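Sorting the desk and mug table

The small-items sorting in the Villby building carried on through April, and the shared tables were next after the stationery shelves. The rule this time was simple. Whatever lives on a tabletop has to be used at that table, and it has to have a place to go back to. Lamps, mug stands and the odd bits of electronics that collect near them were all up for review.
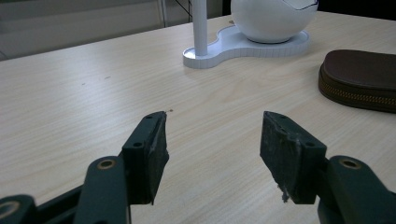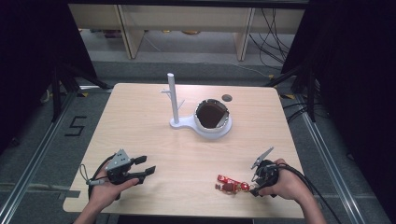
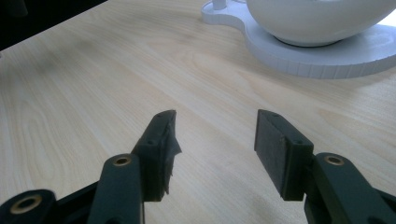
The white desk lamp stays. We looked at swapping the desk lamps for clip-on ones from Nodlow, which would free up a little surface, but clips need a table edge with room under it and several of ours don't have that. A lamp that stands on its own can also be lent to the next table when someone has close work to do. If you borrow one, bring it back before you leave for the evening.

The mug tree took more talking over. It has two pegs, so it will never serve a whole room, and the suggestion came up more than once to send it down to the kitchen. In the end we left it with the tables. The base has a cradle for a mug as well, and people who drink coffee up here would like somewhere to put a mug that isn't the windowsill. Mugs go back on the stand clean. Anything with coffee dried in the bottom goes to the kitchen first, and the stand itself gets wiped down along with the tabletop.

Small electronic parts are the third thing. Loose boards should not be left where people put down drinks. There is a shallow tray for them on the shelf by the door, lined with the gray foam that came in the Drismont boxes, and it now has a lid. Label a part if you know what it belongs to. If you don't, leave it in the tray and someone will go through it at the end of the month.

Raili Tikkanen wrote in to say that the mug stand rule is fine as far as it goes, but that a mug hung up damp drips on whatever is under it, and she has lost a page of notes that way. She would like a dish towel kept at each table, on a hook and not on the back of a chair, and she is willing to take them home for washing if the others remember to put them in the bag.

We have ordered towels from Sjöberg and they will go up when the hooks do. The hooks are the stick-on kind and hold up to 2 pounds, so please don't hang bags on them.

Next on the list are the low cabinets. If you have things stored in one, put your name on them or move them out. The box for unclaimed items is under the coat rack, and Teemu Ojala has the key to the supply closet if you need labels or tape.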